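Folding Striped Knits: Your Questions

Folla Laundry Notes, updated Aug 25, 2024

We love stripes here, and clearly so do you! These are the questions we get most.

Why do my striped tops never look straight once they're folded?
Knits stretch, so the lines wander the moment you pick the thing up. Lay it out, smooth from the middle toward the sides, and let the stripes tell you where the crooked bits are. They're the best folding guide you'll ever own.

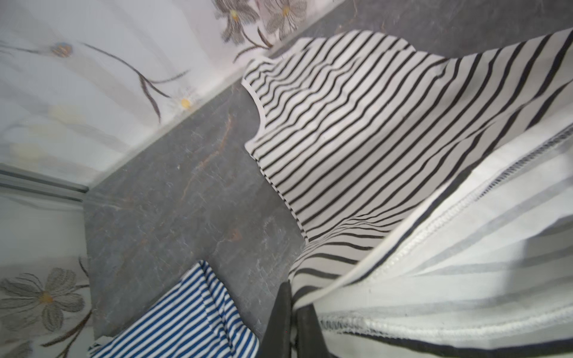
Black-and-white stripes rippling along a sleeveless armhole edge.

Do I need a special board or table?
Nope! Any flat surface big enough for one top will do. Ours is usually shared with a basket of things still waiting their turn, and that works fine.

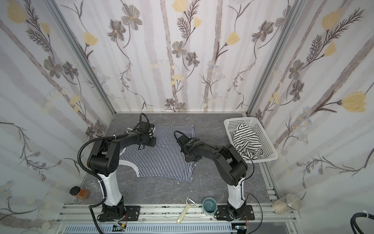
Start with the thin knits while you're fresh, as they shift the most. Thicker ones are very forgiving.

Is a stone top too slippery?
A little slide is great for smoothing. If a sleeve keeps creeping away, put a dish towel underneath. 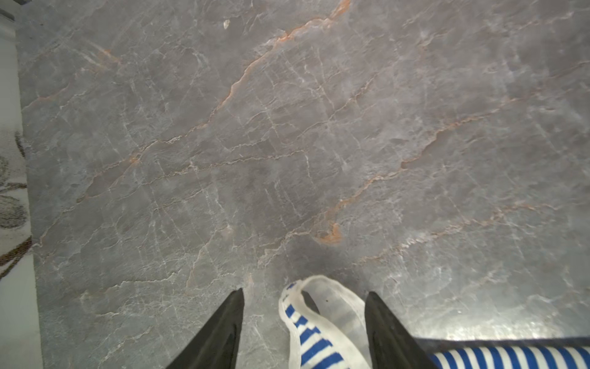
Wipe the surface first, though, especially before white stripes. Crumbs love white stripes.

Can I shake a top out before folding?
Please do (it's the fun part). Hold it by the side seams and give it one gentle snap. Long sleeves may need a second go.

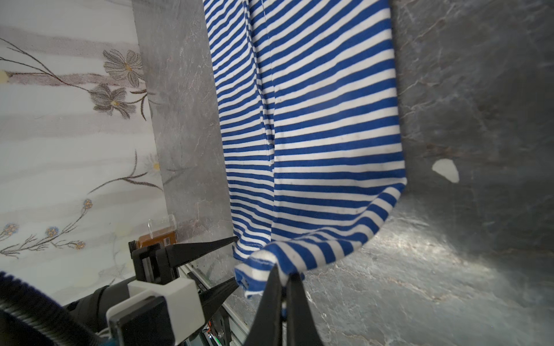
If the hem still rolls, flatten it with your palm, wait a moment, then fold in thirds.

How many fit in a drawer?
I got 12 into my Urkero drawer last December, standing on edge, and could see every single stripe!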